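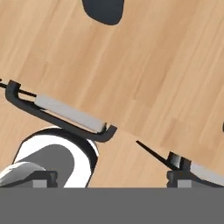 What should be settled before a parallel gripper is allowed to move in simulation or on a bench?
The start position, the finger opening, the speed limit and the person who can stop the run. Write all four down on the run sheet before the first motion command is sent.

Home | Gallery | Rules | Run sheets | Downloads | Contact

Gripper Work: House Rules and Good Practice

Last updated: Jan 5, 2021

This gallery page goes with the Skarnatel bench rules. The rules cover two-finger grippers on small arms, both the rendered setups we use for planning and the benches themselves. They were first put together in September for the Jirkelus project and have been changed 2 times since then. Anyone who runs an arm at Skarnatel is expected to have read them. Visitors from Preltex and other partners work under the same rules while they are in the building.

The picture at the top of the page is a rendered view over the gripper base, with the fingers spread and bare wood between the two light gray pads. The notes that go with it follow.

Start open
A run starts with the fingers apart and nothing between the pads. If the task needs a part already in the grip, the run sheet has to say so, and the part is loaded with the arm in hold. Do not hand a part to a moving gripper.

Keep the pads in view
Set the wrist view so that both pads can be seen when the fingers are open. Losing the outer end of one pad at the side of the view is acceptable. Losing the gap is a reason to move the view before going on. Check this again after any change to the finger length or the mount.

Know what is on the surface
Objects near the border of the wrist view are easy to miss. Before a run, compare the wrist view with the overhead view and list every object on the work surface, including those that only show in part. An object that is not on the list is removed or added to the list. It is not left for later.

Watch for edges
Wood grain can hide the line where a tabletop ends and a lower surface begins. Enter the height of the work surface by hand. Do not take it from the picture. In simulation, turn on the surface outline for the first pass and turn it off again before saving any images.

Speed
The first pass of any new motion is run at 6 percent of full speed. The second pass may go to 23 percent. Full speed is never used on the shared benches, and the ceiling there is 75 percent, with the guard closed. These limits apply in simulation too, so that a saved motion can be moved to a bench without editing.

Grip force
Use the lowest setting that holds the part through the whole motion. Record the setting on the run sheet next to the part name. If the part slips, stop, raise the setting one step and start the motion over from the beginning. Pads are wiped down at the end of each session and checked for cuts. A cut pad is replaced along with its partner.

Linkage and fittings
Rods and joint fittings on the fingers are checked by hand with the power off. Look for play in the joints and for loose screws at the mounts. The check goes in the log even when there is nothing to report. In simulation the matching step is to load the current Hashmi model file and confirm that the finger travel agrees with the bench unit.

Stopping
One person holds the stop and does nothing else during a run. That person does not type, adjust the view or reach for parts. If the holder has to leave, the arm is put in hold first. After any stop, both fingers are opened fully and the run sheet is marked before the motion is started again.

Saving pictures
Save one view from before the motion and one from after it, under the run number. Rendered views must be marked as rendered in the log. A rendered view does not count as proof that a bench was clear.

Blank run sheets are on the Downloads page. Corrections to these rules go through the Contact page, with the heading of the section in the subject line.

Related pages
Bench Guards: Opening and Closing Order
Labeling Rendered and Camera Views
Hashmi Model Files: Change Log
Jirkelus Run Sheet, Blank
Pad Replacement Steps
Notes for Preltex Visitors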